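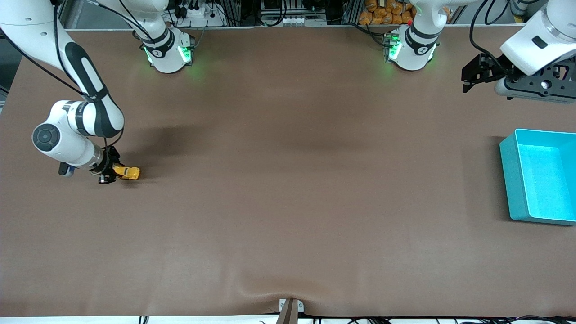
I have two kids and a living room floor I haven't seen since October, so when Brurgate opened its doors for an evening of robots doing chores, I was in line before they'd put the coffee out.

The question of the night was a simple one. Can a machine pick up the toys yet? Sort of! The two-armed setup Brurgate has been working on can take hold of a little yellow toy car, and the idea is that the car ends up in the blue bin on the other side of the table and the arm goes back for the next thing. I stood there grinning like a fool. Then I looked at my phone and realized how long I'd been standing there.

Kamala Chowdary, who runs the tidying project, told me her team has logged 1463 pickups so far, mostly toys. Cars are easy, she said, because they're hard and they hold their shape. Stuffed animals are a pain. Socks are worse (I could have told her that for free). A single toy can take up to 60 seconds on a bad try, and somebody from the team still has to step in when a piece rolls off where the arms can't reach.

"People ask me if it can do a whole playroom," she said. "I tell them it can do a table."

The shop-floor side of things looked further along, at least on paper. Lestetti, the housewares chain, wants to try similar arms in the stockroom of its Skirnham store, putting small returns back into bins after closing. Bhavana Acharya manages that store and she was pretty frank with me about it. Her night crew can clear a cart of returns while the machine is still thinking about the first box, but they hate that job, and she'd happily let something slow do it from midnight on. She wants two months of trial before she says yes to anything, and she wants it not to drop the mugs.

I asked both of them when I could have one at home. Chowdary laughed – kindly, I think – and said a table in a lab doesn't have a dog walking through it, or a rug, or a four-year-old who wants the car back. No price either, so don't start saving.

Brurgate plans another open evening in the spring, with laundry on the program this time. I'll be bringing a bag of socks.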